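Kandetti is looking for home cooks to try our kitchen helper kit

If you like pottering about in the kitchen and have ever wished for a spare pair of hands, we'd love to hear from you! We're taking on 17 paid testers for the Kandetti worktop arm, a small helper kit from our workshop in Olmedo, and you needn't know the first thing about robots (plenty of our best testers so far couldn't set a video recorder).

You'll guide the arm through everyday jobs in our practice kitchen on screen, then tell us in your own words what felt easy and what drove you up the wall. 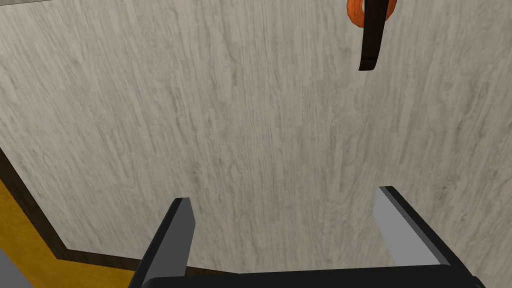
The gripper over the worktop in our simulated kitchen, fingers open.

Sessions last 70 minutes and run through March, mornings from 9.30 or evenings if that suits you better. We pay 300 euros for the full set, plus your bus fare, and there's always coffee on.

You should be over 18 and happy to chat while you work. To put your name down, write to Nicanor Calvo at Kandetti, 164 Camar Street, Olmedo, with a few lines about what you like to cook.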